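Nindow approves equipment plan for two-arm workbenches

Nindow has approved a plan to buy further two-arm robot workbenches for its manipulation laboratory, with the first orders to be placed in May. The decision follows a review of the laboratory's present equipment, its running costs and the demand for time on it from staff and partner organisations.

The plan provides for four additional benches over two financial years. Two will be bought in the first year and two in the second, subject to a further check on spending before the second order is released. Each bench will carry a pair of arms fitted with parallel grippers, together with cameras, cabling, clamps and a stock of spare parts.

Marta Stasiv, head of laboratory operations, said that the review had looked closely at the cost of keeping a bench in use after it had been bought.

"The price of the arms is well understood by everyone who applies for funds," she said. "The smaller items have tended to be left out of applications, and we have then had to find the money elsewhere. Finger pads, cables and replacement printed parts will now have their own line in the budget."

Under the new arrangements, 149 separate items will be held on a common parts list, to be used by every team that plans work on the benches. Printed gripper fingers will continue to be made on site. Items which must be bought in will be ordered twice a year, and teams will be asked to state their needs in advance of each order.

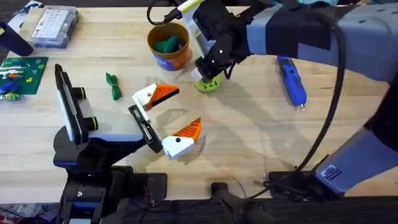 Two arms at work over a laboratory bench, with toys, bricks and tools set out on the tabletop.

The review also considered whether the laboratory should move to a single larger machine. Three options were compared: one large enclosed cell, a set of two-arm benches, and a mixture of the two. The large cell was found to offer greater reach and payload, but would have required changes to the floor and to the electrical supply of the building. The benches were preferred on grounds of cost and because work can go on at the others when one is out of service.

Suppliers will be invited to quote for the arms and for the supporting equipment separately. Strachan, which advised on the specification, will not be eligible to bid for either part. Delivery of the first two benches must be completed within 56 days of the order, and suppliers will be required to hold their prices for the second order for the whole of the first financial year.

Heather MacRitchie, who leads on purchasing, said that the separate quotations would give smaller firms a fair chance of taking part.

"A firm that makes good tables and mounts may have no interest in supplying arms," she said. "In previous rounds such firms were effectively shut out. We also wish to see clear terms on repair, including how long a bench may be expected to stand idle while a part is away."

Time on the new benches will be shared between Nindow's own projects and those of its partners. Each bench is expected to be available for 400 hours in its first year of service, allowing for setting up, training and maintenance. Of the total, 70 per cent will be set aside for projects already under way, among them the Grollum programme on the handling of household and workshop objects. The remainder will be open to application.

Bookings will be made through Jikanance, the scheduling system already in use for the laboratory's other shared equipment. Teams will be able to reserve a half day or a full day, and must record any damage or worn parts before the bench is passed to the next user. Charges for partner organisations have not yet been set and will be published before bookings open.

The everyday objects used on the benches will be paid for by the individual projects and will remain outside the equipment budget. Storage boxes and shelving for them will be provided by the laboratory. Teams are asked to label their materials and to clear them from the tabletop at the end of each booking, unless the bench has been reserved for the following session.

The existing benches will remain in service throughout. A decision on replacing the oldest of them has been put back until the first of the new benches has completed six months of use, when a report on faults, repair costs and hours worked will be presented to the board.

Enquiries about the invitation to quote should be sent to the purchasing office. Questions about access and bookings should be addressed to laboratory operations.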